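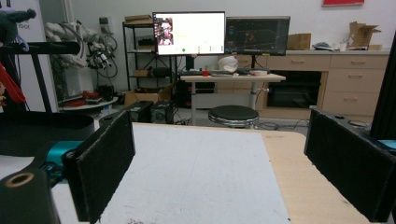 *Zomik hand gripper with dark fabric pads on both fingers, open over the white board.*

# Zomik hand gripper: finger pads and care

The Zomik is the hand-held gripper we build at Revgate, and the finger pads are the part of it we get asked about most. I'm very happy about that, as the pads are also my favourite part! Two fingers, a soft dark face on each, and suddenly you can pick up an egg box, a sock or a shiny plastic lid with the same tool and hardly think about it.

Fitting, cleaning and changing the pads is all covered on this page, along with the small amount of looking after that the rest of the tool likes.

## What comes in the pad kit (part 403)

- Left and right fabric pads, cut to the finger shape
- Spare backing strips
- A flat plastic scraper
- Lint roller, travel size
- Alignment card

The pads in kit 403 fit every Zomik we have sold, including the early ones with the shorter trigger. They do not fit the older Onu grippers, whose fingers are narrower at the top. We still keep a small stock of Onu pads, so write to us if you have one.

## Fitting a new pair

Allow 16 minutes the first time. You'll be much quicker after that, and Hanyu Xia in our workshop can do a pair before her tea has brewed.

1. Switch the tool off and open the fingers all the way. Stand it over something flat and pale, such as a white board, so dropped bits are easy to find.
2. Lift one top corner of the old pad with the scraper and peel downwards, slowly. If the backing tears, warm it for a moment with your thumb and carry on.
3. Rub off any glue that's left. A dry cloth normally does it. For stubborn patches use a drop of isopropyl alcohol and let the finger dry fully before you go on.
4. Line the new pad up with the top edge of the finger first, then smooth it down towards the base.
5. Do the other finger.
6. Slip the alignment card between the pads and close the fingers on it gently. The card should be held evenly from top to bottom. If it tips, one pad is sitting high, and you can lift and reset it within the first hour.
7. Leave the fingers open overnight. Please don't skip it, even if you are itching to get going (we always are).

The pads come as a pair and should be changed as a pair. An old pad facing a new one grips unevenly, and you will spend an afternoon blaming the trigger.

## A bit of fuzz is fine

People send us worried photos of pads that have gone slightly fuzzy. They are fine! The face is meant to have some nap to it. What you want to look for is:

- shiny patches, where the nap has been worn flat
- a corner lifting away from the finger
- grit or swarf pressed into the face
- a pad that has slid, so its top edge no longer follows the finger

Any of those and it's time for a fresh pair. On our own bench we change them every 2000 grips, and Amirhossein Talebi once ran a pair to 3360 before the card test caught them out. He was rather proud of that. We would still stick with 2000 if your recordings or measurements need to match from one week to the next.

## Daily care

Run the lint roller over both pads at the start of the day and again after handling paper, card or anything crumbly. Two or three passes is plenty. Never soak the pads, and keep sprays well away from the camera.

Wipe the camera lens with a clean dry lens cloth. Once you've done that, open and close the fingers a few times and look at the picture on your screen: you should be able to see both fingers clearly, with the work showing in the gap between them. If one of them has wandered out of view, the camera mount has been knocked. Loosen its two screws, nudge it back, and tighten them by hand only.

## Monthly care

- Check the bracket screws on both fingers. Snug is enough.
- Work the trigger slowly and feel for rough spots along the travel.
- Brush dust out of the finger joints with a soft paintbrush. An old watercolour brush is perfect.
- No oil on the joints, please. It creeps into the pads and there's no getting it out.

## Storage

Keep the tool with its fingers open, lying on its back or hung by the loop on the handle. Closed fingers leave a dent in the pads after a few weeks. The Plurnine carry case holds the fingers apart for you, and there's a pocket under the lid that takes one pad kit, still in its sleeve.

## Repairs

A bent finger or a cracked bracket can be swapped at home with the long hex key that came with the tool. Anything behind the main housing should come back to us. Put a note in the box saying what you were picking up when it went wrong, as it saves Hanyu a lot of guessing, and take the pads off first if you'd like to keep them. The workshop shuts for stocktaking at the end of January, so repairs sent in then take a little longer to come back.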